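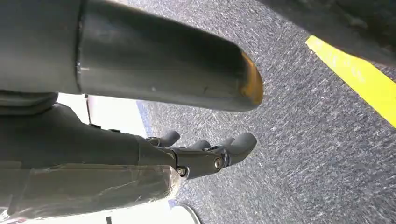

Coatings on handled metal parts fail first where contact is most frequent, and the failure is usually gradual enough that users stop noticing it. This report examines how quickly three low-cost finishes lose thickness under repeated rubbing, and whether a simple bench test can rank them in the same order as ordinary use. The work was carried out as a second-year materials project at Mitetholm Technical College. Wear of this kind tends to concentrate on ends, corners and edges. A dark gray tube can keep a matte, lightly scuffed finish along its body while its rounded tip has rubbed through to an amber or coppery tone, and an average taken over the whole surface would miss the part that matters. For that reason we measured local loss at the contact point and ignored the rest of the specimen.

1. Background

Abrasive wear is commonly described by a linear relation in which the volume removed is proportional to load and sliding distance and inversely proportional to hardness. The relation works reasonably well for bulk metals. It is less reliable for thin organic coatings, which may soften, tear or lift before they are worn away. Adhesion to the substrate can then matter more than hardness.

Curvature is a second complication. A flat specimen spreads the load over a wide patch. A rounded end carries the same load on a small one, so the local pressure is higher and the coating is often thinner there to begin with — wet paint draws back from sharp edges as it dries.

2. Materials

Specimens were cut from mild steel rod and rounded at one end on a lathe. All were degreased with the same solvent and divided into groups of 4. The finishes were:

Finish A: single-coat air-drying enamel
Finish B: the same enamel over an etch primer
Finish C: baked powder coat, applied by Omell

The enamel and primer came from one batch each. The powder coat was applied in a single run, and we had no control over its cure temperature.

3. Method

The rig was a reciprocating arm built by an earlier project group and modified for this work. It presses a cotton-faced pad against the rounded end of the rod under a fixed dead weight. The pad was replaced after every 30 minutes of running. Coating thickness was read with a Kelico gauge before the test and at each pad change. Each reading was taken 2 times and the mean was used.

Testing stopped when bare steel was visible at the contact point without magnification, or when the counter reached 3,594 strokes. The second limit was not chosen in advance. It is the point at which the counter failed on the first long run, and later runs were held to the same figure so that results could be compared.

4. Results

Finish A reached bare metal on every specimen before the stroke limit. Loss was slow at first and then rapid, and flakes were found on the pad during the final interval. This suggests that the coating was lifting as well as wearing.

Finish B lost thickness at nearly the same early rate as Finish A but did not flake. Two specimens reached bare metal close to the limit and the others did not. Finish C survived on all specimens, with a polished patch at the tip and no exposed steel.

5. Discussion

The primer did not make the enamel harder. Its effect was to delay loss of adhesion, which is where the unprimed specimens failed. For a part that is handled lightly, the extra step is probably worth more than a second coat of enamel, although we did not test a two-coat finish.

The ranking agreed with a set of used hand tools borrowed from the Chiriac workshop, on which powder-coated handles showed less exposed metal than painted ones. The comparison is weak. The ages of the tools were unknown and sweat, oil and grit are all absent from our rig.

6. Limitations and further work

The gauge is intended for flat surfaces and reads low on tight curves. We applied a correction from uncoated rod, but it may not hold for the thickest coating. Pad wear within each interval was not measured. A repeat should add a damp pad and a wider range of tip radii.

Print this page | E-mail this report

Comments

Did you try turning the rods between intervals? On our rig the pad wore a flat and the last part of each run was much gentler than the first.

Reply from author: No, the rods stayed clamped in one orientation. We saw a slight flat on the pads but did not record it.

Useful to see the unprimed enamel flaking. Would like the thickness readings as a table if you still have them.

Powder coat cure makes a big difference. Ask the coater for the oven log next time.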